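Home | What we do | Take part | Workshop | Contact

Wanted: patient people for small-parts table work at Clonum, Sondthorpe

We're looking for a few more pairs of hands (and eyes) for our small-parts sessions, starting in February.
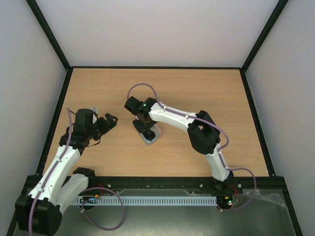

A small translucent piece on the wooden tabletop at Sondthorpe.

I run the tabletop side of things at Clonum and I'll tell you straight away what the work is like. It's fiddly! You sit at a light wooden table and sort little bits and pieces, most of them small enough to lose up a sleeve. You pick them up, look them over, put them in the right tray and write down what you've got. Some are see-through or very pale, and those are the ones that make people lean in and squint — bring your reading glasses if you use them.

The Riedl collection is the big job this year. It came to us as 3,005 loose pieces in biscuit tins, and we've sorted over 20 tins' worth so far. After that we start on the Grevedska boxes, which I haven't dared open properly yet.

Sessions begin at 10 in the morning and last three hours, with a proper tea break in the middle (away from the table, please). We have 7 places. You can come once and see how you get on, or sign up for the whole month if you like it.

You don't need any experience. I'd love to hear from you if you do jigsaws, mend jewellery, build models or just like putting things in order. Steady hands help, though mine aren't all that steady and I manage. You do need to be 18 or over and all right with sitting for a while.

We pay your bus fare and there's a small thank-you payment for each session you finish. Wear something with close-fitting cuffs and leave the dangly bracelets at home.

To put your name down, write to Small Parts, Clonum, Unit 123, Sondthorpe, or drop a note in at the front desk. Tell me a bit about yourself and whether mornings suit you — a few lines is plenty.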